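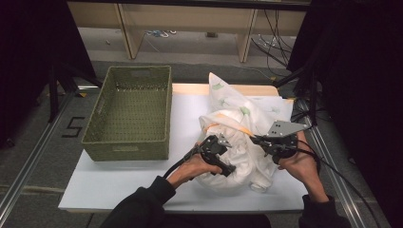

The household column in the March issue brought in more mail than usual, most of it on one subject: what to do with zippered wash bags between washes. Several readers at Dandcombe keep them in a drawer and can never find the right one. This month we look at folding them and keeping them in a basket near the machine.

The bags in question are the thin white ones with a zipper, often printed with a small pattern. Ginkgo leaves in green and yellow are popular this year. The cloth is light and slides around, so a bag that is put away in a heap tends to come out in a heap, with the zipper caught in the folds.

Start by emptying the bag completely and checking the corners for socks. Close the zipper all the way. Lay the bag on a flat surface with the zipper facing up and smooth it from the middle toward the sides.
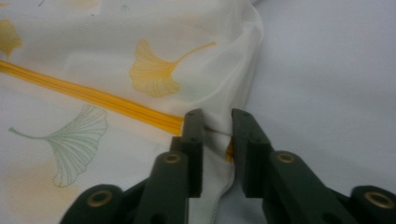

Rezaul Ekanayake writes that he folds his with the zipper on the inside, so it doesn't snag on the other bags. He has done it that way for years and sees no reason to change. Either way works. If you fold with the zipper out, you can find the pull without opening the whole thing.

Fold the long sides in to meet, then fold in half, and in half again if the bag is a big one. Stand the folded bags on edge in the basket.

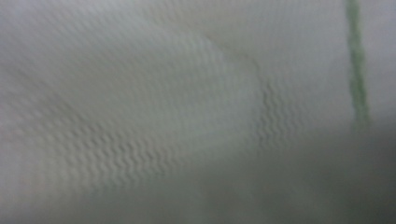
A damp bag should not go in the basket at all. Hang it over a rail overnight with the zipper open. Bags put away damp pick up a smell, and one bad one will pass it on to the rest.

The Heltholm laundry room is open to members again, and the shelf by the door has been cleared for spare baskets. Please put your name on yours. Unmarked baskets will be moved to the Bradard room after 30 days.

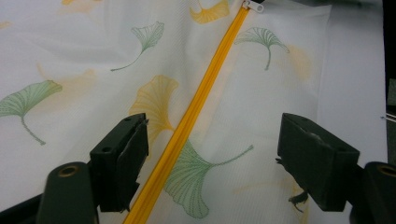 By Mitali Wijesinghe
Posted 23 November 2022 in Home Notes

A few words on repairs. A zipper that sticks can usually be freed by rubbing a plain candle along the teeth and working the slider back and forth. If the teeth have separated behind the slider, bring it back to the start and close it again slowly. Small holes in the cloth can be sewn up with ordinary thread, but a bag with a torn seam is better replaced.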